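Home & Workplace Help > Food and Kitchen > Shared kitchens

How to run an honesty snack shelf in a small office without losing money?

Posted by Eamon Doherty
Tuesday, April 17, 2018

Hello everyone. English is my second language for writing (at home we spoke another one), so please excuse me if something sounds strange.

I work in an office in Bratham, on the upper floor of the old Myklebust building. There is no shop close to us and the vending machine downstairs was taken away in March. After this I started to buy snacks from the wholesale store and put them in our kitchen, and people pay what they owe into a jar. I didn't ask for this job, but I was the one who complained most about the machine, so it came to me.

My problem is the money. I began with 270 dollars of my own. When I compare what I bought and what was in the jar at the end of the month, there is a difference of 70 dollars. I do not believe that my colleagues are stealing. I think they take something when they have no coins, and they plan to pay later, and then they forget. Also it is possible that my prices are too low, because I forgot the sales tax in the first weeks.
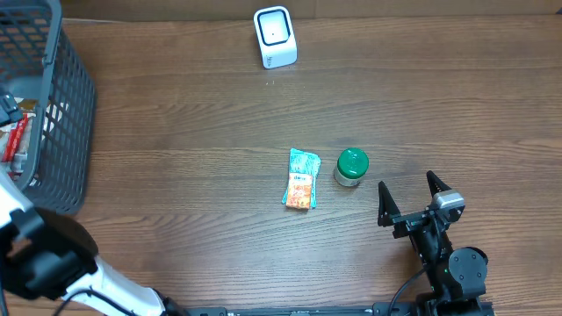 Kevin Fitzgerald wrote to me, when I asked the same thing on the neighborhood list, that I should stop selling single pieces at different prices and make everything one dollar. I like the idea but I am not sure. A granola bar costs me 80 cents and a small bag of pretzels costs me 30 cents, and it feels not correct to ask the same for both.

So I would like to know:

How do you set the prices? Do you add a little for the losses, or do you accept them?

Is it rude to write a list with names, where each person makes a mark when he or she takes something? Our group is friendly and I do not want to make a bad feeling.

Does my manager need to know officially? She buys from the shelf herself, but we never spoke about it.

Thank you for any experience you can share. I would especially like to hear from people in offices without a company budget for food.

Kevin Fitzgerald

Hi Eamon, I see you brought it here also. I will explain a little more what I meant.

The one-dollar price is not meant to be fair for each item. It is meant to be easy. When people must look for a price on a small sticker and then find 65 cents, they say "later." When they know it is always a dollar, they put the dollar. In my old office at Nindeck we had many different prices for the first year and I had losses every month. After the change the losses became small - not zero, but small enough that I stopped being angry.

For the expensive things, you have two possibilities. Either you don't buy them, or you let the cheap ones carry them. I stopped buying the big nut bars, and only one person asked where they went.

About the names list, I would say yes, but let people choose. We had a sheet inside the cupboard door. Who wanted to pay cash paid cash, and who wanted to pay every second Friday made marks. The ones who made marks were the best payers, to my surprise. Keep the old sheets until everybody has paid. I threw one away too early and it was not pleasant.

Also please take the money out of the jar each evening. A full jar is not a good idea if you have cleaners and visitors coming through, and then you have to wonder about people, and this is worse than losing the money.

flanow_reader

just ask the company to pay for it?? ours does. snacks are cheap compared to people walking out for 20 minutes

Eamon Doherty

Thank you Kevin, this is very useful. I will try the one-dollar price from next week and put a sheet on the inside of the door as you described. I had not thought about the jar in the evening, but you are right, the cleaners come after seven and I would never want to suspect them.

To the other person: I did ask, in a careful way. The answer was that the company has 2,000 dollars a year for all kitchen things on our floor, and this is already used for coffee, milk and the repair of the dishwasher. So for snacks there is nothing left.

I also spoke with my manager this morning. She has no problem with the shelf, but she wants me to keep the receipts in a folder, and she asked that I do not keep things with peanuts in the open, as we have a colleague with an allergy. I will move these to my own drawer for now and not order more of them.

One small thing is still open, if somebody knows: is it better to buy for two weeks or for the whole month? The bigger boxes are cheaper, but in summer our kitchen is very warm and the chocolate will not like it.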